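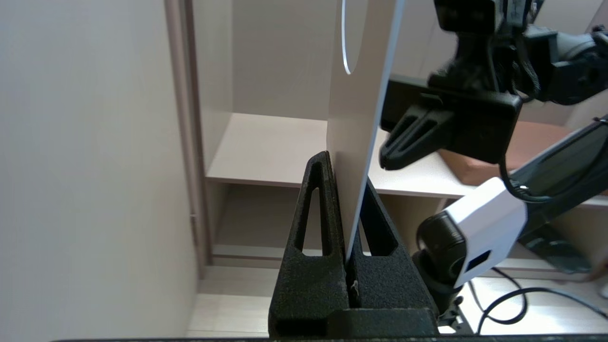 Thread | Faults and near misses

1/ Notes on the panel-pull fault. The task is simple. A thin off-white panel stands in a slot in a black stand, the gripper comes in from the right, closes on the edge and lifts. We ran 300 cycles. In 8 of them the arm lifted the stand as well.

2/ Nothing in the log marks those 8 as faults. The gripper reported a good grip, force was within limits and the arm finished its move. The controller has no idea that it is carrying more than it was asked to carry.

3/ First guess was grip height. If the jaw closes too low it could catch the top of the stand. Chaimae Ouazzani went through the recorded joint positions and the grip height was the same in good and bad cycles, so that was dropped.

4/ Second guess was lean. The panel doesn't stand square in the slot, it tilts slightly to the right. The lift was programmed as straight up in the base coordinates. Pull a leaning panel straight up and it binds on the slot walls.

5/ Teemu Turunen repeated the lift by hand with a spring scale. Along the line of the panel it comes out with almost no effort. Straight up, it jams near the bottom of the slot and the stand comes with it. Third try, same result.

6/ Debris is the part I can't rule out. Look low down between the two uprights and there is a tiny pale fleck in the gap. I don't know what it is or when it got there. The slot is now blown out before each run.

7/ The safety matter is the drop. In cycle 469 of the longer run the stand came free at full height and landed on the floor, where the cables lie in loose loops. No cable damage found. Hatem Abdel Hamid was outside the marked area, as he should be, but the area had been marked out for a dropped panel and the stand is heavier.

8/ Changes made:
Lift direction now follows the measured lean of the panel.
First 3 mm of lift at low speed, with a stop if the load goes over the limit.
Stand clamped to its base.
Marked area widened.
Cables to be clipped back before the next run.

9/ Still open: the load limit. Aicha Lahlou wants it set from the weight of the panel plus a margin. I would set it from measured pull force, as friction in the slot varies more than the weight does. We will log both until December and compare.

10/ If you run a similar fixture, check whether your "lift complete" signal tests anything apart from arm position. Ours didn't. Force traces to follow when Noémie Carré has finished cleaning them up.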